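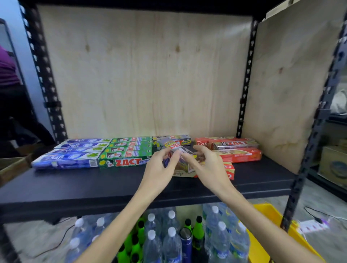

The Talanthorpe Desktop

When Nuria Moges was fourteen her uncle gave her a computer that had belonged to his office, and the first thing she did with it, before she had even found a decent chair to sit on, was change the way it looked. She made the taskbar green. Then she made it a darker green, and then a sort of pond color, and by suppertime she had taken all the icons away by accident and had to ask her uncle on the telephone how to get them back.

She was grown now, with a job and a mortgage and a bad knee, and she still could not leave a desktop alone. It was what she did in the evenings the way other people did crosswords. She drew little folders and little trash cans, she nudged the corners of windows until they were round enough, and when she had a whole set that she liked she put it up on the Prisis boards under the name of some town she had been fond of. Talanthorpe was the thirteenth or fourteenth of these, she had lost track, and it was named for a place by the sea where it had rained on her for an entire week and she had been perfectly happy.

Talanthorpe was gray and cream with a thin line of orange along the top of whatever window you were using. The orange had taken her most of March. On her own screen it was the orange of a lifeboat, and on her sister's laptop it was the orange of canned soup, and she went back and forth between the two houses with a thumb drive in her coat pocket until her sister said, very kindly, that she might like to come over one evening and just have dinner.

She uploaded it a little before midnight. In the morning it had 38 downloads and one comment.

The comment was from Tapio Toivonen, and it said: "Very handsome. The clock is wrong."

Now, Nuria had known Tapio Toivonen on the boards for years, in the way you know a man whose dog you pass on the same corner every day. He wrote short messages. He had made a theme himself once, called Janar, which was blue and nothing but blue, and which people still asked for. He was not someone who would say a clock was wrong to be mean. So she put her toast down and looked at her clock, and her clock said ten past seven, and it was ten past seven.

"Wrong how?" she wrote.

"It says 2030," he wrote back.

She thought at first that he meant the year, and she spent a good part of her lunch break hunting through the files for a date that had slipped its moorings. There wasn't one. She asked him what year his computer thought it was and he said the right one, thank you, and that it was not the year, it was the time, half past eight in the evening, 2030, and it had said so since he installed her theme. He had gone to bed and gotten up again and it was still half past eight in the evening.

Well, she knew then, and she went hot all the way up to her ears. When you draw a theme you need something to stand in for the clock, so that you can see how the numbers sit. She had drawn hers as a picture, four numerals and a colon so faint that you had to lean in to find it, and she had meant to take it out. On her own machine the real clock had been lying neatly on top of it. On his, for some reason that had to do with the size of his letters, it was hiding underneath.

"I'm so sorry," she wrote. "I'll fix it tonight. You can go back to Janar until then, it only takes a minute."

He didn't answer for a long while, and she supposed that he had done just that. She went home and fed the cat and opened the file, and there it was, 2030, in the small plain numerals she had been rather proud of. She remembered drawing them. It had been half past eight when she did it, she had simply copied down what the clock on the stove said, with the window open and somebody's radio going in the yard.

She took the picture out, tested it with small letters and with big ones, and put up the new version. Then she saw that he had written after all.

"No hurry," said the message. "I have a watch. I worked at Gebreyes for a long time and I was always home at seven, and we ate, and by half past eight the dishes were done and my wife would be reading me something out of the paper. I have had it on the screen all day. I would like to keep the old one, if you don't mind, and put the new one on the laptop."

Nuria read this over a few times, with the cat walking back and forth across the keys. She wrote a long answer and took most of it out. Then she went and found the old file, the wrong one, and gave it a name of its own so that it wouldn't get written over, and sent it to him along with a slightly wider version of the orange line, in case his eyes were tired in the evenings.

"Thank you," he wrote. "The orange is good. On my screen it's like a lifeboat."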